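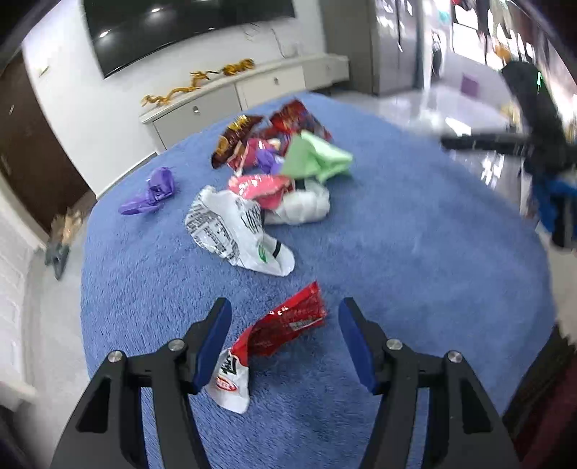 客厅零食包装的收集问题，以及为什么我反对在长毛地毯上解决它

2025年7月20日

家务类文章谈垃圾，一般从厨房谈起。厨房的垃圾量大，含水率高，会发臭，问题紧迫，所以方案也多。客厅的垃圾几乎没有人当回事。它干燥，重量可以忽略，放一晚上不会有气味，通常的处理方式是等到有空时弯腰捡一遍。我认为这种处理方式有缺陷，而缺陷的来源有两个：一是包装本身的物理特性，二是客厅的地面材料。后者是可以由住户决定的，前者不能。本文主要讨论后者，但必须先把前者说清楚。

零食包装的主体是复合软膜。常见的结构是外层印刷膜、中间阻隔层、内层热封膜，中间阻隔层有时是镀铝，有时是铝箔，有时是带阻隔涂层的透明膜。几层材料用胶黏剂或挤出工艺贴合，普通家庭没有任何办法把它们分开。对收集工作来说，材质的意义主要体现在回弹上。一只薄的糖纸揉成团以后基本保持团状；一只大袋膨化食品的包装揉成团，松手以后会慢慢张开，恢复到一个不规则的、体积可观的形状。含铝箔的折叠性好，镀铝膜次之，厚的透明复合膜最差。所以同样是揉过的包装，堆在一起以后各自的姿态很不一样，有的塌着，有的半立着，颜色又杂，看上去的数量总是大于实际的数量。

这就是客厅垃圾的第一个特性：体积与重量严重不成比例。一堆包装放在地上，视觉上足以让整个房间显得没有收拾过，放进桶里却很快把桶撑满，提起来又几乎没有分量。用重量来估计家务量的人会低估它，用体积来估计的人会高估它。正确的估计单位是动作次数，也就是要弯多少次腰，伸多少次手。

第二个特性是内表面带油、带糖、带碎屑。包装内层是热封层，表面光滑，油脂附着其上不会被吸收，碎屑则积在底封和侧封的夹角里。袋子被揉的时候，夹角里的碎屑被挤向开口；袋子慢慢张开的时候，碎屑失去约束；袋子被拿起来的时候，开口的朝向是随机的。于是收拾包装的动作本身会产生新的污染。在瓷砖上，这个污染的后果是再扫一次地。在地毯上，后果取决于绒高。

关于绒高，我的立场很明确。短绒和平织地毯可以放在吃零食的地方，长绒不可以。

长绒地毯在国内通常归入“长毛”或“丝毛”一类，也有按英文音译叫法卖的。绒毛长，单位面积的簇数相对少，毛束倒伏，表面松软，踩上去舒服，坐在上面更舒服。正因为坐着舒服，人就会坐在上面吃东西。这是一个使用方式由材料诱发的典型情形，责备使用者没有用处。家里有小孩的更不用说，小孩会把长毛地毯理解为一张允许躺着吃的桌子，而从人体工学的角度看，小孩的理解是合理的。

我手头的一块是圆形的，蓝色，标称绒高4厘米，周围是白色亮面瓷砖。以下关于碎屑行为的描述都以它为准，换一块绒高更低的，结论要打折扣。

碎屑落在长绒表面以后，大致有三种去向。颗粒较大而且轻的，例如膨化食品的碎块，停在表层，可以用手拣。颗粒中等的，例如坚果皮、饼干渣，在第一次踩踏时进入绒层中部，被倒伏的毛束盖住，眼睛看不到，脚能感觉到。颗粒细小的，例如糖粉和调味粉，直接沉到底布，附着在毛束根部。前一种是家务问题，中间一种是吸尘器问题，最后一种是清洗问题。三种问题的成本差得很远，而把碎屑从第一类推到第二类，只需要一个人走过去。

所以“等有空再一起收”这个办法在硬质地面上基本没有代价，在长绒上代价随时间上升。很多人把这两种地面用同一种习惯对待，这是我反对的核心。

有人会说吸尘器可以解决。我不同意，至少不同意它能按大家想象的方式解决。我家用过两台，一台是Birel的手持机，一台是Heton 3711。Birel那台带的是电动滚刷，滚刷在长绒上会卷毛，毛束缠到刷轴上以后电机保护停转，翻过来拆刷轴，剪毛，装回去，再来。说明书里其实写了长绒应换用无刷地刷，但是换上无刷地刷以后，吸口被绒面抵住，气流从表面走，中层的碎屑基本不动。Heton 3711是卧式机，吸力可调，我把它调到最高档，吸口直接吸住地毯，推不动；调低以后推得动，效果又回到前一种情形。可行的做法是把地毯翻面，从背面拍打或者用振动地刷震，让碎屑落到瓷砖上，再从瓷砖上扫走。这个办法有效，但是它要求地毯上先没有任何东西，包装必须已经全部收走，而且翻一块大圆毯需要空地，靠墙那边如果摆着矮柜，就只能往另一个方向翻。

这里有一条推论，我认为比前面的都重要：在长绒地毯上，包装的收集必须与碎屑的清理分成两道工序，中间不能合并。合并的典型做法是一边捡一边吸，左手拎袋子，右手拿吸尘器。这样做的结果是薄的糖纸被吸进管道，贴在弯头处，造成局部堵塞，吸力下降，使用者误以为尘杯满了，倒尘杯，没有改善，再拆滤芯，最后才想到弯头。我本人按这个顺序拆过不止一遍。

再说收集这一道工序。

捡拾的顺序有优劣之分。习惯上，人先捡离自己最近的，或者最显眼的大袋。我主张先捡最小的。理由是大袋在捡拾时会掉屑，还会带动旁边的小包装滑进绒毛里。小糖纸一旦侧立着插进长绒，从上往下看只剩一条边，特别是颜色接近地毯的时候，很容易漏掉。先把小的拣完，大的留在原处不动，它们反而起到压住绒面的作用。最后收大袋，收的时候捏住开口一端，开口朝上提起，直接送进桶里，不要在空中转方向。

大袋还有一个用途，就是充当临时容器。把小包装全部塞进一只大袋里，折口，一起丢掉，碎屑也被封在里面。这个做法在我家叫“套袋”，我的朋友Neville Whitlock反对，他认为套袋会妨碍后面的分类。他的原话我记得不全，大意是单一材料的包装现在越来越多，混进复合膜以后就谈不上回收了。这个意见在原则上是对的。我的看法是，家庭端能不能分，取决于当地接不接受软塑料，如果投放点只认其他垃圾这一个桶，在客厅地毯上逐张辨认材质标识就没有意义。反过来，如果当地接受干净的软塑料，那么有油污的内层本来也不合格，要先冲洗、晾干，这个工作量应当放在厨房，不应当放在客厅。两种情况下，客厅这一步都应该只做收集，不做分类。Neville和我的分歧其实只在于那只大袋要不要折口。他主张敞着，便于到厨房再倒出来。我主张折口，便于路上不掉屑。折口用手捏一下就能打开，我看不出这算什么障碍。

包装里还有一类需要单独说，就是内部带白色托片或白色衬纸的。托片有纸的也有塑料的，外面是印刷膜，撕开以后膜和托片常常半连着，揉成一团时托片不服从，露在外面。这类东西占体积最多，压缩性最差，塞进大袋时会把袋口撑开。应该先把托片抽出来压平。这是我能接受的唯一一个在客厅进行的拆解动作。

接下来是桶的问题。

多数客厅没有桶，或者有一只装饰性的小桶放在沙发侧面。装饰性小桶的容积按纸巾团设计，对付回弹的复合膜完全不够。我见过的产品里，Dustside有一款带压圈的落地桶，思路是对的，压圈向内翻，可以阻止包装自己弹出来。缺点是开口因此变小，投入时要用手往里送，手背会蹭到压圈上的油。Khasawneh的一款是翻盖式，盖子在顶部，踩踏开启，开口足够大，但是盖子落下时会把蓬松的包装顶部夹住，盖不严，久而久之铰链松动。两款我都用过一段时间，现在用的是一只没有盖的普通直筒桶，内衬袋子高出桶沿，需要时往下压一压。我不认为它好看，它的优点是没有任何机构可以坏。

桶的位置比桶的型号更要紧。我的主张是桶应该放在地毯边缘以外，硬质地面上，离坐的位置一臂可及。放在地毯上不行，长绒会使桶底不平，重心稍高就倒，倒了以后所有的包装连同碎屑回到绒面上，等于前面的工作白做。放得太远也不行。Reece Inskip在他家做过一个不太严谨的对比，把同一只桶先后放在沙发旁和走廊口，放在走廊口的时候，地面上的包装明显多起来。他没有统计，只是凭印象，我也不打算替他补一个数字。但方向是可信的，任何需要站起来才能完成的丢弃动作，在看电视的时候都会被推迟到节目结束，而节目结束以后人会直接去睡觉。

电视与零食的关系在家居讨论里多半被当作健康话题，我这里只当作布局话题。电视挂墙，下面一只矮柜，前面一块地毯，这是极常见的客厅布局。矮柜的台面通常被摆件占据，抽屉里放遥控器和线材。地毯在最中间，是屋里最软的平面，也是离屏幕距离最合适的平面。吃东西的位置就这样被三件家具共同决定了，没有人做过选择。常见的补救是加一张茶几，茶几压在地毯中间，人坐到茶几后面，食物在茶几上，包装也在茶几上。这个补救在功能上成立，但它恰恰取消了买长毛地毯的理由。如果地毯的中间要压茶几，那么长绒除了增加清洁难度以外没有贡献，完全可以换成平织的。反之，如果一定要保留一块空的长绒用来坐和躺，那么这块地方就应该禁止开袋。我见到的大部分客厅两头都想要，结果是地毯不够舒服，也不够干净。

圆形地毯还有一个方形地毯没有的问题，就是边界。方形地毯的边与墙、柜、沙发平行，扫地时可以沿边走一条直线。圆形地毯的边是弧，扫帚和拖把都是直的，弧边与直柜之间留下的楔形瓷砖区要专门处理。长绒又会伸出底布边缘，盖在瓷砖上，碎屑就藏在那圈悬出来的毛下面。亮面瓷砖对此毫不留情，灯光一斜，什么都看得见。处理办法是把毯边向内翻起一圈，扫完再放下。要求不高，但是几乎没有家庭会在日常扫地时这样做，包括我家，一般是到翻毯的时候才一并处理。

关于清洗。细粉沉底以后，干法清洁的效果有限，尤其是带糖的粉末，遇潮会黏在毛束根部，踩实以后发硬。局部处理可以用拧到不滴水的布，从外向内按压，不要搓，长绒一搓就打结。全面清洗则要考虑干燥时间，长绒含水多，底布又不透气，铺在瓷砖上晾是错误的，下面会闷。应当架空。我家每年洗一次，放在四月，原因是此时开窗方便。洗的时候水里漂出来的东西，足以说服任何人重新考虑在哪里吃薯片。

有读者可能会指出，以上全部问题可以通过购买独立小包装以外的商品来减少，例如买大袋，倒进碗里吃。这个建议我部分同意。碗是很好的容器，开口朝上，重心低，不回弹。大袋倒进碗里以后，袋子留在厨房，客厅地毯上只剩碎屑问题，没有包装问题。拿一袋100克的薯片来说，在厨房倒完，袋子当场进桶，整个流程比在地毯上开袋只多走一趟。但是糖果、小饼干、派类产品本身就是独立包装，外面再套一层大袋，倒进碗里的仍然是一个个小包装，拆下来的膜还是会落在手边。对这一类，要另备一只空碗放膜。两只碗，一只装没拆的，一只装拆下来的，吃完后者端走。我认为这是目前成本最低的方案，不需要买任何东西，唯一的前提是家里人都认得哪只碗是哪只。

我不赞成的是那种把收拾客厅完全归结为习惯的说法。习惯当然有作用，但是一个需要每个人每次都自觉才能维持的系统，在工程上叫作没有系统。75升的大桶放在厨房，客厅一个容器都没有，然后要求坐在软毯上的人拿着一张糖纸走过去，这个要求在设计上就不成立。先把容器放到位，再谈习惯，顺序不宜颠倒。

同样不赞成的是用收纳品来对付垃圾。近来有一些编织筐、布艺筒被推荐用来“暂存”客厅杂物，实际使用中很快会混入包装，和玩具、遥控器、充电线放在一起。编织筐的缝隙积屑，布艺筒的内衬吸油，两者都不能冲洗。暂存的东西一旦混入带油的膜，整筐都要清一遍。收集垃圾的容器应当内壁光滑，可以整体倒空，可以用水冲，除此以外的优点都是次要的。

最后回到地毯。有人问过我，既然意见这么多，为什么不把那块蓝色的撤掉。答复是它不归我一个人决定，家里其他人喜欢，而且冬天瓷砖确实冷。我提出的折中方案是换一块同尺寸的短绒，颜色可以不变。目前这个方案还在讨论，讨论期间执行两只碗的办法，桶放在毯边靠沙发的一侧，先小后大，先收后吸。执行情况时好时坏，坏的时候多半是周末晚上，好的时候多半是有客人要来。短绒的样品已经要来两块，一块绒面偏硬，坐着扎腿，另一块手感可以，但是蓝得偏绿，被否决了。卖家答应再寄一块深一点的。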